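Equipment planning FAQ: hand-held gripper stations

Last revised 2025-04-14

Applies to departments requesting a recording station under the Prurko programme. Requests for full arm cells go through the Desstead form instead.

What does a station request cover?
One table, one board, one pair of hand-held grippers, cabling, mains distribution and a starter set of containers and objects. Storage drives are ordered separately, per project.

What should I budget for one station?
Enter 2,237 pounds excluding VAT. The figure includes delivery to the Greco building and first calibration. It does not include operator time, which is charged to the project.

Why are we buying hand-held grippers before arms?
The arm budget is not released until the task list is frozen. Pairs can be used in the meantime to record pick and place work, and the jaws match those specified for the arms, so the same spares fit both.

Can I order a single gripper?
No. Both the recording software and the service contract are priced per pair. A request for one unit will be returned.

How much floor space is needed?
Allow for the table, the operator's chair and clear access from both sides. Curtains are recommended where a station faces a window. They come out of the facilities line – please do not add them to the equipment line.

What about power and cables?
Each gripper is wired. Plan one power strip per station and keep it off the working board. Cable runs must leave enough slack for the operator to reach the far edge without pulling. Short cables were the most common fault reported in the Skillon trial.

How long is the lead time?
Five weeks from approval. Orders approved in August take longer, as the supplier closes for part of the month.

What consumables should be included?
Jaw pads, cable ties and replacement objects. Set aside 300 pounds per station per year. Pads wear faster on rough or fibrous surfaces, and balls should be treated as consumables too.

What does a basic transfer task need?
A plain board, a clear plastic container, a ball and both grippers. No fixtures are required, and departments should cost this task first. Other tasks can be added to the same station later without a new request.
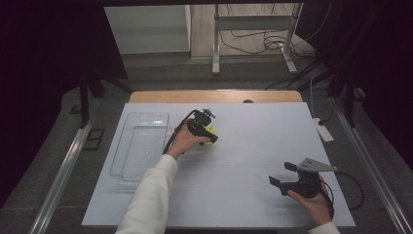 Sveva Fiore wrote to ask whether the price of the board could be dropped from the request if a department already has a suitable tabletop. Her own group, she added, would sooner spend the money on a second set of cables.

It can. Strike out the board on page 2 of the form and enter the cables under spares. The total must not go above the approved figure.

Can stations be shared between projects?
Yes, provided one project is named as the owner. The owner pays for servicing and holds the log.

Who signs the request?
The budget holder and the lab manager. Unsigned forms are not queued.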